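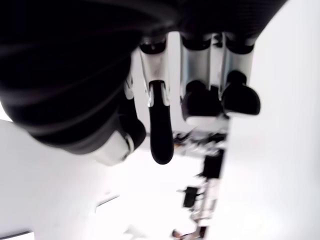 How often does the hand on the Vela cell need to be serviced?

Every 551 hours of run time, or sooner if a finger starts to lag when the hand closes. The run-time counter is on the second page of the Vela operator screen. Reset it after the service and write the figure in the cell log.

Who is allowed to do the work?

Anyone signed off on the cell at Plistham. Cleaning and fingertip changes can be done by the operator on shift. Anything that means opening the shell of the hand goes to Hinent.

How do I put the cell in service mode?

Finish or cancel the running job, turn the key switch to Service and press Park. The arm moves to the service position and stops. Lock out the main disconnect and hang your tag before you open the guard door. The hand has no power after lockout, so the fingers can be moved gently by hand.

What do I clean the fingertips with?

A lint-free cloth dampened with water and a little dish soap. Wipe again with plain water and let them air dry for 20 minutes. Do not use alcohol or brake cleaner on the black tips. Both leave the surface slick, and the hand will drop smooth parts for the rest of the shift.

When should a fingertip be replaced?

Replace it when the pad has a cut you can catch with a fingernail, when it turns on its mount, or when it has a flat spot. Small scuffs are fine.

How is a tip changed?

Release the clip at the top of the tip and pull straight down. Check the seat for grit. Push the new tip up until it stops, then close the clip. Tug it once. If the clip will not close, the tip is not fully seated. Tips are part number 702 in the Van Wyk catalog and are sold one at a time.

Do I have to recalibrate afterward?

After cleaning, no. After a tip change, run Finger Zero from the service menu. It takes almost 7 minutes and the guard door has to be closed. After any work on a joint, run Finger Zero and then the full Hand Check.

Finger Zero fails on one finger. What now?

Look for dirt in the channel between the metal side plates first. A soft brush usually gets it out. Then move the finger through its travel with the power locked out and feel for a tight spot. If it moves freely and still fails, check that the wrist connector is pushed all the way in. After a third failure, leave the cell locked out and call Hinent.

Can I oil the joints?

The joints are sealed and take no oil. Oil that gets on the outside picks up dust and ends up on the tips.

The hand is fine but parts are being picked off center. Is that a hand problem?

Usually the fixture has shifted. Check the mounting screws before changing any hand settings, and please don't edit the pick points to make up for a loose fixture. We spent most of August undoing those.

Where are the spares kept?

In the gray drawer unit outside the cell, second drawer. Tips and clips are stored together. Sign for what you take, and put used tips in the return box so they can be checked for wear.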